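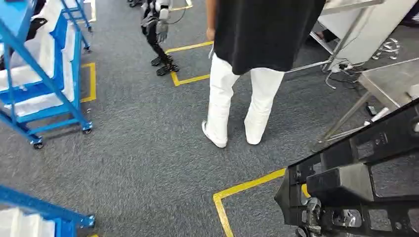 Nantana Prasertsri wrote in to say that vinegar did nothing for the carpet in her hallway except make it smell like a salad, and could I please go back to the beginning and explain how a person is supposed to look after low-pile carpet without renting a machine every spring. Well, Nantana, yes I can, and I'm glad you asked, because I have lived with the stuff for most of my grown life and I have made every mistake on it that there is to make.

Start with the vacuum

Most of what looks like a stain on short, tight carpet is plain old grit that has worked its way down to the backing. Go slowly. I mean really slowly, one pass forward and one pass back over the same strip, and then do the whole room again going crosswise. If your vacuum has a height setting, put it low enough to touch the pile but not so low that it drags (you'll hear the motor complain). In the hallway and by the back door I do this twice a week. The spare room gets it when company is coming, and I won't pretend otherwise!

Empty the canister before you start. A full one just pushes the dust around.

Fresh spills

Blot, don't rub. Everybody's mother said it and everybody still rubs. Fold up a white cotton towel, press down hard with the heel of your hand, turn it to a clean spot and press again. Colored towels can leave dye behind - I have a faint pink patch under the piano to prove it.

For coffee, tea or juice, once you've blotted up what you can, mix a quarter teaspoon of clear dish soap into a cup of lukewarm water and dab it on from the outside edge toward the middle. Then dab with plain water until there are no more suds, and lay a dry towel over it with a heavy book on top overnight. The rinsing matters more than the soap does. Any soap left behind goes sticky and grabs dirt, and in a month you'll have a gray spot right where the coffee used to be.

About that vinegar

It does have its uses, but it wants watering down: one tablespoon of white vinegar to a cup of water, and only for a spot that has gone stiff from old soap. Try it in a closet first and let it dry before you decide. I would keep it away from wool altogether unless whoever sold you the carpet says it's fine. The smell goes off by itself if you open a window, so don't go covering it up with powder. Those powders are a misery to get back out of short pile.

Dents from furniture

Lay an ice cube in each dent and go have your lunch. When it has melted, blot up the water and tease the fibers up with the edge of a spoon. Deep dents may need a second cube. My bookcase left four that took me most of an afternoon, and one of them I finally hid with a plant stand.

Wax, gum and such

Put some ice in a plastic bag and hold it on the lump until it's hard, then crack it with the back of a spoon and vacuum up the crumbs. Whatever wax is left will usually come up into a brown paper bag under a warm iron, no steam, moving all the while. Please check the iron is on low! Synthetic carpet melts faster than you'd believe.

Mats and shoes

One mat outside and one inside will save you more work than anything you can buy in a bottle. The inside one should be long enough for a couple of full steps. Buppha Kaewsai keeps an old baking tray by her door for wet boots, and I've copied her ever since. Give the mats a good shake over the railing on vacuuming day, and wash the inside one if the label allows it.

Next month I'll get to stair runners, which are another matter entirely. If you have a good way of cleaning the corners of the treads, do send it along.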